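Nimstead Residents' Board > Home and Garden > Oiling a table that was sold as lacquered?

kenza_es
Posted 15/01/2024, 19:12
We bought a second-hand dining table in October from a shop in Pledivham. The seller said it was lacquered, but water leaves pale rings on it and the end nearest the radiator feels rough. I'd like to oil it. Do I have to sand it right back first, or can I just clean it and put the oil on?

brahim_r
Sand it. If there is any lacquer left the oil sits on top and goes sticky. I did a sideboard without sanding and had to wipe the whole lot off with white spirit the next day.

Rania M
Check whether it's veneer before you go near it with a sander. Look underneath at the edge. If the grain on top doesn't carry on down the side, it's probably veneer and you have very little to play with. I went through mine in one corner and it can't be put right. 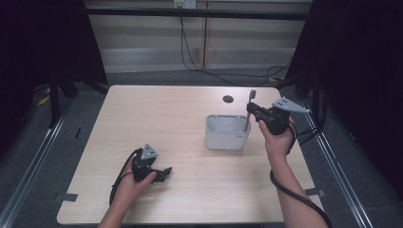

With veneer I would clean it with sugar soap, let it dry for 2 days and do a test patch underneath. If the oil soaks in overnight then most of the finish has gone and you can carry on.

brahim_r
A test patch underneath tells you nothing. The underside often never had any finish on it in the first place. Do it on top, near a leg, where a mat will cover it.

Rania M
Fair point about the underside. I still wouldn't tell someone to sand a table none of us has looked at.

kenza_es
Had a look with a torch. The grain does carry on over the edge, so I think it's solid. What grit?

brahim_r
120 then 180, by hand, along the grain. Stop there, or the oil won't go in properly.

yas78
I'd finish at 240. We eat at ours every day and 180 felt furry after the first wipe down. Thin coats, and wipe off anything still wet after twenty minutes.

And please lay the oily rags out flat outside to dry before you bin them. They can catch fire if you leave them screwed up.

kenza_es
Thanks all. I'll do a patch on top by the leg this weekend, half at 180 and half at 240, and post how it comes out.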